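I'd been meaning to get out to Ivonham since March, and when I finally did, the woman who runs the Mindik candle workshop had a kettle on before I'd even found somewhere to put my coat. She makes pillar candles, mostly tall ones, and she has strong feelings about all of them.

"Everybody wants vanilla," she said. "I gave up fighting it. I make the vanilla, they buy the vanilla, and then I get to spend the afternoon on the ones I like."

She started out in her kitchen in Clenotcombe with 2 saucepans and a thermometer that lied (her word, and she's still mad at it!). The first winter she poured 70 candles and sold most of them to people who already knew her. These days she can get through 90 in a good week, and the saucepans have been retired to soup.

I asked how she picks her shapes and she went straight to buildings – water towers, chimneys, old office blocks. "I like a thing with corners. Round is lovely, but a corner catches the light and you see it differently when you walk past."
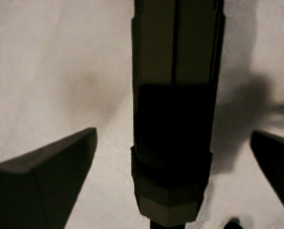
A tall, dark, faceted shape in a computer rendering, with a groove down the front of the upper part.

Dark colors are harder than they look, she told me. Too much dye and the wick sulks, too little and you end up with something like weak coffee. She learned a lot from an old Ševčík handbook she found at a yard sale, which she reads with a dictionary next to her and a pencil behind her ear.

"It took me 3 tries to understand one page about cooling," she said, laughing. "Then I found out I'd been doing it that way for years."

I wanted to know if she burns her own candles at home. She looked at me like I'd asked a baker about bread.

"Every night! The ugly ones, though. The ugly ones burn just as well, and I don't have to feel bad about it."

I left with two ugly ones in a paper bag – and, yes, a vanilla.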